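November 6, 2020
Bench notes, block pushing by remote control

Back on the Kirnano job today, the one where we steer the arm from the other side of the room and record everything it does so the policy can learn from us. I wanted a full day of driving and got most of one, minus the morning, which went to the joystick (see below). Writing this up while my wrist still remembers what it was doing.

Joystick first. The Stevens stick has been drifting to the left again, just enough that the tip creeps when you take your hand off it. I'd been compensating without noticing, which is a terrible thing to bake into the data! You'd get a robot that leans on everything. I opened it up, cleaned the pots, put it back together and still had the creep, so I widened the dead zone in the Vivia config and that fixed it. If anybody pulls a fresh copy of the config, the old value comes back, so please check before you drive.

Speed. I turned the top speed down again. I know, I know, it makes the episodes longer. But at the old setting I kept arriving too hard, the block would shoot off past where I wanted it and then half the episode was me chasing it. Slower is calmer, and the paths look a lot more like something you'd want copied.

Count for the day: 93 episodes recorded, 74 kept. Most of what I threw out was me hesitating, sitting still with the tip parked while I made up my mind. Two were thrown out for a dropped connection, and those I couldn't have saved anyway. I kept the ones where I missed and then recovered, as long as the recovery was clean, because last time we trained without any misses the arm had no clue what to do after one.

Things I learned about pushing, mostly for whoever takes the stick next:

Flat sides are your friend. The cube goes where you send it if you hit the middle of a face, and it spins the second you're off center. The star is a pain, the tip slides into the notch between two points and then you're kind of towing it, which can be useful going straight and is awful on a turn. For the heart I go at the notch between the lobes and push toward the point, very stable (my favorite, I could do hearts all day). The cylinders don't care which side you come from but they wander, so small corrections, early.

Don't look at the screen and the table both. Pick one. I drive off the screen, so I only use what the policy will get to use, and my depth judgment was bad for the first hour and then fine.

Say the instruction out loud before you start, then drive. I had a few early ones where I changed my mind about the goal halfway through, and the label ended up describing something I didn't do. Short labels work best: "push the blue triangle to the yellow hexagon," that kind of thing.

Shuffling. Between episodes I've been mixing up the blocks with the arm instead of walking over, and it saves a ton of time. The trouble is that my shuffles have a style. I sweep away from me, so things pile up along the far side of the board and the near side stays bare. I looked back through the starting layouts after lunch and it was the same story over and over, so for the last stretch I made myself bring blocks forward before each start.

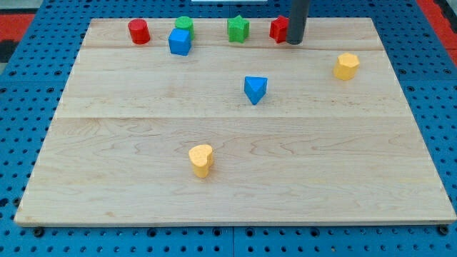
Still to do

Write a start-layout checker that complains when too many blocks sit in the same strip of the board. Doesn't need to be fancy.

Ask Coltamex about a spare tip. The one we have is okay but I'd like a second in the drawer before we do long days.

Try 4 short driving sessions in a day with real breaks. By late afternoon my episodes were almost twice as long as the morning's, and you can see it in the plots.

Re-label the early batch where I changed the goal partway. I have the list, it's in the same folder as the recordings.

Stick goes back in the top drawer, cable loosely coiled please, I'm pretty sure the tight coil is what killed the last one.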